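3.2 Print placement and the plain upper wall

We turn now to what we think is the most enjoyable part of the whole collection: where the decoration sits. Disposable paper cups get very little attention in the design literature, and when they do it is usually for their coatings or their seams. Yet the person drinking looks at the outside of the wall several times a minute, and the printers who supply ordinary household and party cups have worked out some lovely conventions for that small surface. Our survey (see Section 2) logged 3,219 cups bought from supermarkets, discount shops and catering suppliers, of which 2,088 carried a print of some kind. Floral prints were easily our favourite group to code, and they show the low-placement convention very clearly.

By low placement we mean that the coloured motifs are gathered toward the lower wall and the upper wall is left mostly unprinted. Figure 1 is typical. A good stretch of plain white paper runs down from the rolled rim before the first flower appears, and the flowers themselves are in gentle colours, a green one near the middle of the lower body and a pale blue one off to the right.
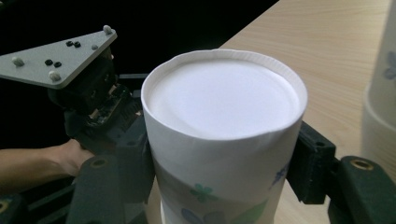
Photo: Wulan Nair / Zosamberg Tableware Study

Three features of this layout deserve a closer look. The first is the green flower, which has five petals. Flowers drawn this way forgive a great deal. If one colour drifts a little against another on press, the eye reads it as charm, and a petal that lands a millimetre out still looks like a petal. Leclerc, who coded most of the florals, described them in his notes as "cheerful at any distance", and we have kept that phrase as an informal label ever since.

The second feature is the grey-green shading that sweeps diagonally behind the flowers. Diagonal grounds were a real delight to find. On a tapered wall a horizontal stripe has to be drawn as an arc on the flat blank if it is to look level once the blank is rolled, and small errors show up immediately. A diagonal sweep has no level to keep. It also leads the eye around the cup, so that a person turning it in the hand meets the pattern in stages.

The third is the rim. On a cup with a printed upper wall, the rolled edge makes a hard boundary with the colour beneath it. With low placement the rim and the wall run together in the same white, and the mouth of the cup looks clean and generous. Several of the 40 people in our handling sessions remarked on this without being asked. Fourie's transcripts have "fresh", "picnicky" and, from one participant in the Monday group, "like my nan's good serviettes", which we were very pleased to have on record.

Low placement has a practical side as well. Lips and fingers tend to meet the upper half of the cup, and buyers in our sample said they preferred less ink there. The two converters who spoke with us, Heitmann and Jarkik, both gave a simpler explanation: a blank upper wall makes it easy to reuse one layout across taller and shorter sizes, trimming from the white and leaving the flowers where they are.

The effect of viewpoint is worth stressing. A seated drinker mostly sees a cup from above, and from that angle the mouth takes up much of the view and the wall is foreshortened. Figure 2 gives a good sense of how much of the print survives. The green flower still reads easily as a flower, but the blue toward the edge has turned into something closer to a splash, and what remains lowest is a pale green band with rounded grey shapes in it.

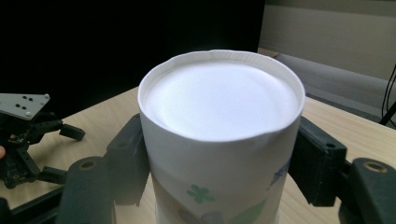 Figure 2. Floral paper cup viewed from slightly above, showing the rolled rim, white interior and low-placed print.

The rim in Figure 2 is also slightly uneven, with creasing along the upper left. We coded rim condition separately from print (Section 3.4), but the two interact in an interesting way. Against a white wall a crease of this kind is picked out only by shadow, and our raters scored it as less noticeable than similar creases above a coloured border. Kuusisto and Vuorinen repeated the rating under warmer light in October, with 66 cups drawn from the floral group, and the ordering held.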